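Stollbridge puts off gripper order until October

2024-08-04

Stollbridge set out this spring to buy two robot arms and has so far bought a very nice folding chair for the person who watches the one it already has.

The parts depot's equipment plan, revised last week, lists 108 hours of floor trials before any money moves. It has logged 90. Quotes are in from Hukano and Davar, and they differ mostly in what each firm declines to include. Hukano leaves out the spare fingers. Davar leaves out the installation, the training and, on page 2, the cable.

Uzma Qureshi, who keeps the budget, has set aside a line for replacement finger pads under "stationery," the only heading with anything left in it. 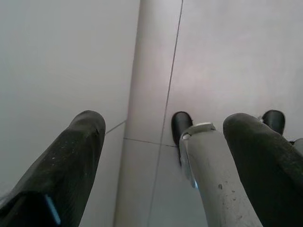 Sadia Lodhi would rather see the order split, with one arm bought now and the second after a winter of repair bills. The vote is in October, chair included.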